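Wiping Is Harder Than Writing
Notes for the Baltthorpe talk, slot after lunch, speak up

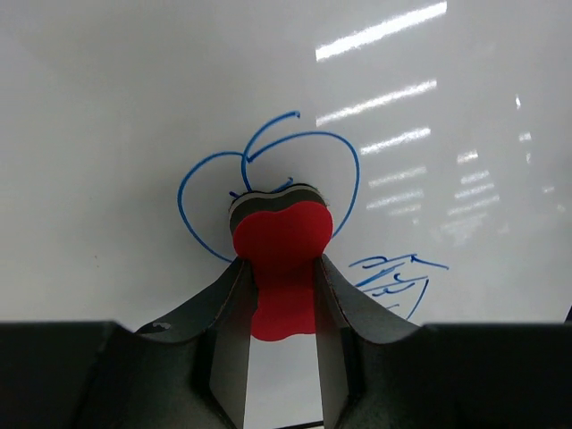
Start with the confession. We spent the spring on grasping, and the eraser was supposed to be the easy week. Pause for anyone who has been through an easy week.

The trouble is pressure. Press lightly and the ink stays. Press hard and the eraser twists in the fingers. Cabral, our first policy, learned from camera views alone and had a firm belief that every board was already clean.

Esau adds one thing: after each stroke it compares the board with the last look and picks the next stroke from whatever ink is left. Same arm, same 157 demonstrations. Say that number slowly, they will assume I dropped a zero.

Results slide. 1000 trials for each of the 2 policies. Esau left less ink on every marker color we tried. Green was close. Do not linger on green.

Somebody will ask about Muvier. Muvier plans the whole path up front, fine on flat boards, slow to recover after a slip. Be polite, they are in the third row.

Next: curved boards, worn erasers. Skip if past 2:40. Water, then questions.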